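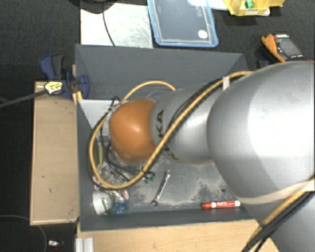

The dark gray bin with the sloping sides, set up at the bench.

Talwood open bin, dark gray, rectangular

I bought 4 of these in September for the sorting benches at Flolalham. We had been using Skamo crates before that, which have straight walls and a rim that catches on everything. The price came to 742 for the set with delivery. Without the delivery it was 700.

The main thing to know is that the sides slope. You lose floor space compared with a straight crate of the same outside size, and if you pack square boxes you will notice it right away. For small mixed parts it works in your favor. Things slide back toward the middle, and you can get at a piece near the wall without scraping your knuckles.

The inside is plain. No ribs, no dividers, no printed scale. The corners have a diagonal fold where the walls meet, and dust does collect there. A damp cloth gets most of it out, and I use an old paintbrush for the rest.

The color is a matter of taste. Light parts show up well against the gray. Black screws and washers do not, and under our evening lights I have missed a few at the bottom. Iulian Toma on the next bench put a sheet of white paper in his and is happy with it. I tried the same and the paper kept shifting, so I took it out again.

There is no lid in the box. Talwood sells one separately, but I haven't ordered it. Kalniņš makes a similar bin with a lid included - it costs more and the walls are steeper, so it comes down to what you keep in it. For parts that sit overnight in a dusty room I would probably go with theirs.

They nest when empty, though 2 of mine stick together and need a twist to separate. The outside marks easily. None of them has cracked so far, and they get dragged across the bench all day.

I would buy them again for loose parts. For boxed stock, get something with straight sides.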